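Bench book, dye and mordant work, Terwood shed
January 2019

Picking up where the last page stopped, which was me grumbling about the walnut. I have now let the hulls soak for six days instead of the one I usually give them, and I'm a convert. The brown that came off the first skein this morning is deep and a little red, the color of strong tea with the bag left in, and it took evenly from end to end. I had been blaming the Pekstead yarn for the streaks last June and I owe it an apology, I think the liquor was simply too weak and I was too impatient with it!

For whoever reads this after me: the hulls were the frozen ones, thawed overnight in the gray bucket, covered with rainwater, lid on loosely. I strained twice, first through the colander and then through the old pillowcase. Do strain twice. Marisol skipped the second pass on her batch and we were picking black crumbs out of that wool for most of an afternoon (it was a pleasant afternoon, we had the radio on, but still).

Alum next. I went back to the weaker bath, the one Ilango Gowda wrote up on the inside cover, and scoured everything beforehand in the big enamel pot. The Tramholm wool is greasier than it looks and wants a second scour, with the water good and hot and no stirring to speak of. I lifted it out with the wooden spoon, let it drain on the rack, and left it alone through lunch. It felt much softer in the hand afterward, and the rinse water was clear enough that I could read the maker's mark at the bottom of the sink.
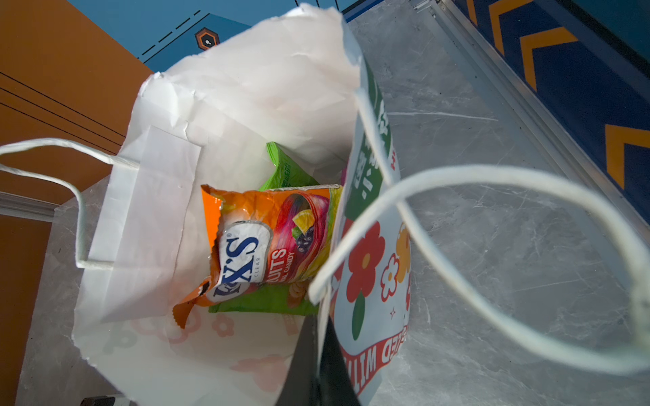

Does the walnut need alum at all?
Walnut will hold on wool without any mordant, and the plain skein came out nearly as dark as the treated one. I still like the alum for the pale end of the range, where it keeps the tan from looking muddy.

Madder was less of a success. I let the pot creep up too hot while I was on the phone with Benavides about the delivery, and what should have been a good brick red has gone toward brown. It's a perfectly nice brown, and somebody will want it for a border, but it is no use for the sample card, so that line stays blank for now. Next time I'll keep the thermometer clipped to the side and let the phone ring.

Benavides, by the way, can send the undyed fingering weight in one lot of 52 skeins, all from the same spinning, and I said we'd take it. It seems a lot to store but I was so tired of matching leftovers. We can clear the shelf over the drying rack, where the jam jars are.

Still to do. The onion skin bath is waiting on more skins, so please keep bringing them in, red and yellow in separate sacks if you can bear it. Marisol Greenberg wants to try a dip of iron over the walnut to see how near to black it will go, and I'd like to be there when she does, mostly out of nosiness. Use the small pot with the chipped handle for iron and nothing else, and rinse the spoon outside.

One walnut skein is pinned in the south window with half of it wrapped in card, and I'll unwrap it in June and see what the light has done. The rest is hanging by the door. Leave it be until the ends feel dry, they always lag behind the middle.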